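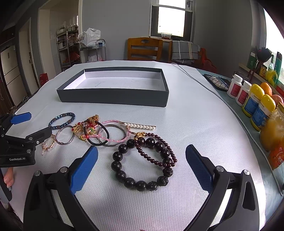 Clubs & Activities | Robotics

About the Amudero Robotics Club

Amudero Robotics is the after-school robotics club at Swati High School. We meet twice a week from the start of the school year through the spring showcase, and once a week over the summer for students who want to keep a project going. Any student in grades 9 through 12 can join. You do not need to know how to code.

The club started as a competition team. We built one machine a year, drove it at the regional meet in November and took it apart for the motors. We still enter the meet, but most members now work on handling: how to get a gripper to pick up ordinary things and put them where they belong.

Our current student project is called Tevus. The task is tidying jewelry. Bracelets, bangles and strands of beads start in a pile on a mat and have to end up in a shallow box. Students work with hand-held grippers first, one in each hand, and record what they do. Later they train a small arm on the recordings. A stiff bangle is a fair first pick. A thin chain is hard, and anything knotted with string usually takes two grippers and some patience. Each student goes through 40 practice runs before their recordings are added to the club's set, which now holds 210.

Much of this work happens at kitchen and living room tables. Kits can be signed out for a week at a time, and students bring back their recordings and a one-page log. The log asks what was on the table, what was dropped and what they would try next.

Meetings last 90 minutes. The first part is group work, and the rest is open bench time. Older students run the soldering and safety sessions for new members, and a teacher is in the room at all times.

Dues are $70 a year and cover parts, the club shirt and the bus to the meet. Fee waivers are available through the front office. Our motors and batteries come at a discount from Favora, a parts shop across town.

To join, pick up a form at the front office or come to any meeting in Room 210. Forms need a parent or guardian signature before a kit can go home.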